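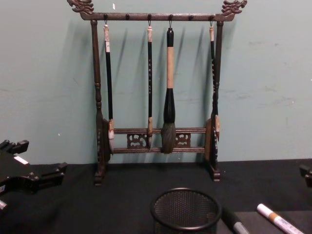

The bus from Skinenham left at seven with 31 empty seats, and by the time it reached the Fernau road the driver had turned the heat off. The pilgrims kept their coats on. Most of them were from the parish at Troton and had made the trip before, always on a Tuesday, always with the same sandwiches.

The widow sat near the back with her sister. They had not spoken since the gas station.

"You could have told me you'd sold it," her sister said.

"It was my house."

"It was Mother's house."

The priest stood up in front and began the rosary. The sisters joined in, one a little ahead of the other, as they had when they were girls. Mother was 91 when she died and had corrected them on it to the end.

At the chapel there was a line for the well. A man handed out paper cups. The widow drank hers, then filled it again and carried it to the bench where her sister was rubbing her knee.

"I don't want any," her sister said.

"Take it anyway."

She took it. They watched the others go up the steps, 2 at a time, holding the rail.

"Who bought it?"

"A couple from Baxter. They have three kids."

Her sister drank half the water and poured the rest on the grass.

"Did they keep the stove?"

"They asked for it," the widow said.

The bell rang for Mass and they went up.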